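# 木材的颜色与光线:课程小组报告

2023年11月21日

我们小组的题目是:同样的木头,为什么在不同的店里看起来颜色不一样。这个题目是九月选的。我的中文不是母语,有些词可能用得不准,请老师指正。

## 方法

我们从 Cukura 木材店得到桦木和橡木的小样品,每块长60毫米,宽40毫米。另外从 Skomilia 买了一种植物油。每块样品的一半涂油,另一半不涂,然后放在同样的灯下面拍照。颜色的数值用 Gorkov 软件读出来,全部有1317个数据点。第一次拍照的时候窗帘没有关好,所以那一次的数据我们没有使用。

## 结果

涂油以后,两种木头都变深,橡木变得更多。在黄色的灯下面,桦木和橡木的差别变小,有的同学已经分不出来。在白色的灯下面,差别比较清楚。这个结果和 Zaidi 教材第三章的说法基本一样,但是教材没有讨论涂油的情况。

## 讨论

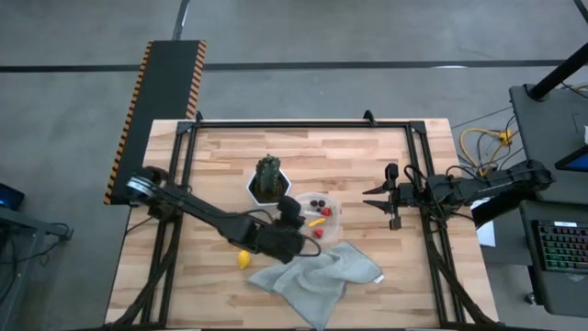
拼接的木板比单块的木板更难测量,原因是每一条木头的颜色都有一点不同。如果只测一个点,得到的数值不能代表整个桌面。比如照片里的浅色木桌面,是一条一条拼起来的,有的条偏棕黄,有的条偏蜂蜜色,周围的黑色铝型材框又使木头看起来更亮。所以我们建议,测拼接板的时候,每一条至少测两个点,然后计算平均值。背景的颜色也应该写在记录里面。

我们的实验还有不足。样品只有两种木头,时间也比较短,没有看到阳光照射以后的变化。如果下学期可以继续,我们想增加松木,并且每个月测量一次。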